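Closik - army lists and quick reference for the Lurnard fleet game

Closik keeps the ship cards, point costs and turn sheets for two factions, Harasym and Manach. It is made for players who paint their own ships and want to print a list before a game at the club.

Contents
ships.csv - one row for each ship, with hull size, speed and cost
refits.csv - optional weapons and which hulls can carry them
sheets/ - turn sheets, ready to print

Costs follow the second printing of the rules. A small game is 60 points, a normal one is 85. No single ship may cost more than 25 points, and the list checker will refuse it.

Known problems
Manach torpedo boats still have the old turning values. I will correct them in July.

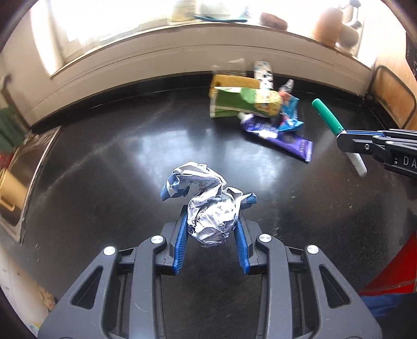 License and use
You may copy and change the sheets for your own club. Please keep the name Closik in the footer.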